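Good news from the Brevavow project, friends! Slamet Rahman and I have finished the long run, 3284 attempts at moving one foam cube next to another, all on an ordinary office desk.

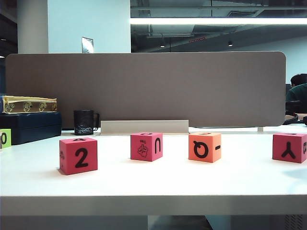 We trained the same policy twice, once on 2000 demos and once on only 1142 (picked by Slamet, very patiently), and the smaller set did better!

I'd still love to try it on new desks before we get too excited. Write-up in August, I hope.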